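**Toilet refills itself for a few seconds every 20 min or so, no water on floor. Flapper??**

Posted by **Nesrin Polat** in Plumbing > Bathrooms

Hi all. Downstairs toilet, standard two piece, came with the house. Nobody flushes it and it runs for maybe ten seconds, stops, then does it again later. All night. My bedroom is right above so yes I hear every one.

What I did so far:

- new flapper (Vukton, the red one, from the hardware store on Drundgate)
- shortened the chain, then made it longer again
- wiped the ring where the flapper sits
- turned the fill valve screw down a bit

Still does it. Water bill came in November and it was 792 for the period, normally we're at 256. That can't all be this toilet can it? The floor is bone dry, I put paper towels around the base overnight and nothing.

Landlord's guy wants to swap the whole toilet. I'd be paying half. Before I say yes I'd like to know if it's something I can fix with a wrench and a free afternoon. Not handy but I can follow instructions.

Also is it safe to leave it until the weekend or should I shut the valve?

---

**Firdevs Çınar**

Don't let him swap the toilet yet. What you've got is water going out of the tank into the bowl, slowly, then the float drops enough to kick the fill valve on. Dry floor fits with that, the water is going down the drain.

Do the dye test first. Food coloring in the tank, 10 or 12 drops, don't flush, leave it half an hour. Color in the bowl = it's getting past the flapper or the seat. No color, look at the overflow tube, the water line should be an inch or so under the top of it. If it's level with the top that's your leak and you just lower the float.
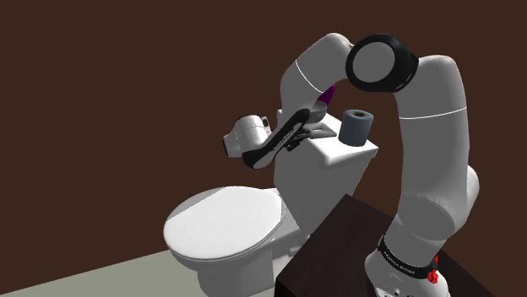

If the dye does show up, then do this one too. Shut the valve at the wall and mark the water line inside the tank with a pencil. Go to bed. In the morning look where the water stopped.

- stopped right at the flapper seat: flapper or seat
- stopped higher up: crack in the overflow tube, or the tube is loose where it joins the flush valve
- went below the seat: tank bolts or the big gasket, but you'd normally have a wet floor by then

My money's on the seat. Old plastic ones get a little groove or a nick you can't see, you have to run a fingertip around it. New flapper on a nicked seat leaks same as the old one. There's a stick on repair seat, I used a Cistden one, it comes with its own flapper and a ring of putty. Dry the old seat REALLY well or it won't hold. Mine's been fine for 4 years.

Check the flapper size as well – they come in 2 inch and 3 inch and the packages look the same. A 2 on a 3 inch valve will sort of sit there and seep.

And yes a toilet can run up a bill like that, but 792 what? Gallons or money? If it's money I'd look at the rest of the house too. Turn everything off and watch the little dial on the meter.

Shut the valve at night, open it when you need to flush. Doesn't hurt anything. Turn it gently if it's an old one, they like to drip from the stem once you wake them up.

---

**tank_half_full**

had same thing, was the refill hose. the thin one that clips on the overflow tube. someone had pushed it way down inside the tube and it was siphoning the tank out. pulled it up so it points in from above, done, cost zero. look at that befor you buy anything

---

**Ateş18**

just replace the toilet, new ones use less water anyway

---

**Nesrin Polat**

Update. Gallons, sorry, should of said. Did the dye, bowl was blue in 15 minutes. Hose was fine, it's clipped at the top. Felt around the seat and there is a rough spot on the side toward the wall, feels like a chipped fingernail. Ordered the stick on seat. Told the landlord to hold off. Valve is shut for tonight and it did drip from the stem a little, tightened the nut behind the handle a quarter turn and it quit.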